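Waiting for the robot that does the plates

23 August 2024

I was standing at the sink last night, up to my elbows as usual, when my youngest asked why we haven't got a robot to do it. She is at the age when every question is half a complaint, and I gave her the answer my own mother would have given me, which was that we had one and it was called whoever was sitting down. But it stayed with me, and this morning, with the house to myself and a pot of tea going cold, I started turning it over properly.

We've been promised this for such a long time, haven't we? I had a comic annual as a child with a two-page spread of the House of Tomorrow, and in the kitchen there was a shiny thing with a square head and an apron, holding a tea towel. I remember being very taken with the apron. I must have assumed it would all be sorted by the time I was grown up, along with the moving pavements.

And in fairness, plenty has arrived. We have a dishwasher (a Bhatt, bought second-hand, noisy as a cement mixer and I love it dearly). We had a robot vacuum for a while too, until it and the hall rug had their final falling out in February. But a dishwasher only does the bit in the middle. Someone still has to scrape, load, unload, and put the lot away, and if you added up the minutes I suspect that's most of the job. The machine does the wet part and I do all the thinking, if you can call it that at seven in the morning.

It's the putting away that interests me. My brother-in-law works at the packing end of a place called Fidar, over Hiscombe way, and he says much the same thing goes on there. They have a machine that can lift a pallet as if it were a biscuit tin, all day long, never a grumble. What they still have people for is the fiddly end, where things come down the line a bit skewed, or two have stuck together, or the box is a different box from last week's. They tried an arm on that job and it managed 200 items an hour on a good morning, against 512 for the women who've been doing it for years and who were chatting about their holidays at the same time. He says the arm was very good right up to the moment something was slightly wrong.

I thought about that while I was putting our own things away, and I tried to do it slowly and notice what my hands were up to (I do recommend this, though you feel a bit daft). Take one plate. It's lying flat on the table and it has to end up on its edge in a rack with the others. So first you have to get your fingers under it, and a plate lying flat doesn't offer you much to get hold of. I seem to tip up one side with my thumb and catch it underneath, and I couldn't tell you when I learned that. Then you have to turn the whole thing upright without letting go, find where there's room for it, and lower it in so that it leans nicely on its neighbour and doesn't send the whole row sliding.

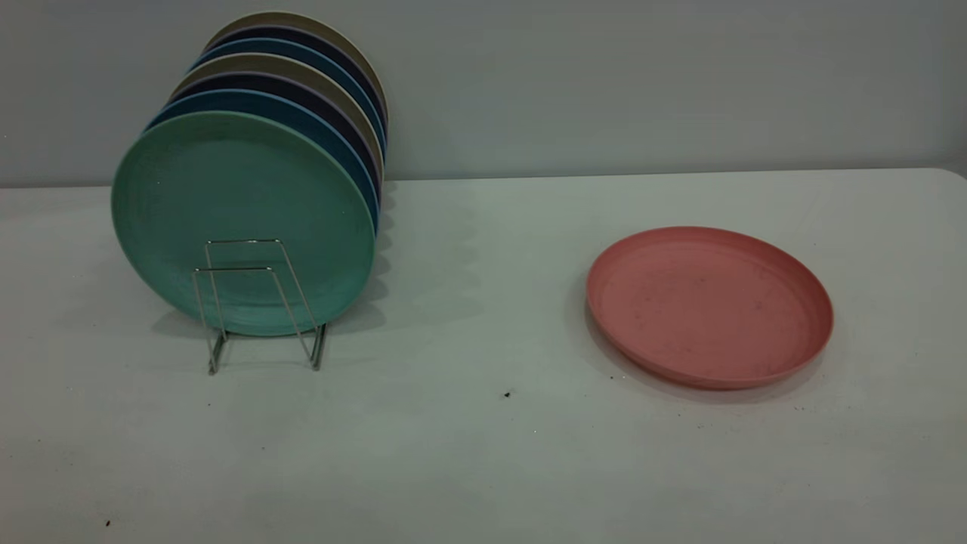

I do all of that while wondering whether there's enough milk. If one sticks I give it a wiggle. If the row starts to go I put my other hand out before I've even noticed it's going. You'd have to teach a machine the wiggle, and how much wiggle, and when to give up and take the whole lot out and start again, and I have no idea how you would begin to write that down.

There was a demonstration at the Cluslow show last summer, in the tent between the honey and the ride-on mowers, and I stood and watched it for far longer than I'd meant to. It was a pair of arms putting cups on a shelf. They were slow - dreadfully slow, like someone carrying a full bath across a landing - and out of 4 cups they got 3 up there and laid the last one gently on its side, where it rolled about. The little crowd of us all went "ohhh" as though a toddler had sat down with a bump. I found I was rooting for it terribly.

The young woman on the stand told us it had picked this up from being shown, over and over, by a person doing the job, which I thought was rather lovely. It's how I learned, after all. I stood on a chair next to my nan and was shown, and I broke a fair few things in the process, and she went on handing me the next one anyway.

So can they do it yet? From what I've seen, I'd say they can do some of it, some of the time, if you don't mind waiting and you haven't put out the best china. I wouldn't let one near my mother's gravy boat. But I do think it's closer than it was, and I've stopped saying never, which I used to say quite a lot and rather loudly at family dinners.

What I would like, if anyone at one of these firms happens to be reading, is something that just does the unloading. I don't need it to talk to me. I don't need it to wear the apron, although I wouldn't object. It can take all night over it as long as it's quiet and the cupboard doors are shut when I come down.

In the meantime my youngest has been put on drying up, at a rate of pay we are still arguing over.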